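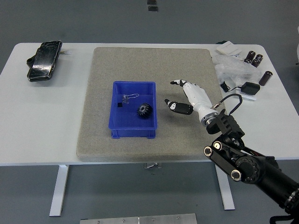

Blue storage bin on the gray foam pad, with a black gear inside.

So I finally caved and bought the Ruswood movement tray set, the big one, 80 bucks with shipping. I play mostly horse-and-musket games in 15mm, and my Barbu campaign army is up to 376 figures, so pushing them around one base at a time was getting old.

First impressions are good. The trays come flat and you glue the lips on yourself, which took me a whole evening and most of a bottle of wood glue. Everything lined up except one corner piece that was a hair too long (a few swipes with a file and it was fine). The steel paper goes down easily if you start from one edge and don't rush. I rushed the first one. It has a bubble.

On the table they're great! I took them up to Paltstead in September for the river crossing game, and my whole left wing moved in the time it used to take me to find my dice. Innes Haldane had the other side and still rolled me up by lunch, but I can't blame the trays for that. The magnets held even when I carried a full brigade across the room at a tilt — not a trick I'd try with painted lancers, mind you.

Now the gripes. The lips are a little tall for 15mm and hide the feet of your front rank. For 28s I doubt you'd notice. There's also no skirmish tray in the box, and Evaristo Cattaneo's old Furkis set had two of them for less money. If you can find a Furkis set used, grab it.

I'd give these 4 out of 5. I've already painted mine a dull green and flocked the edges, and I'm ordering the small set for my artillery next.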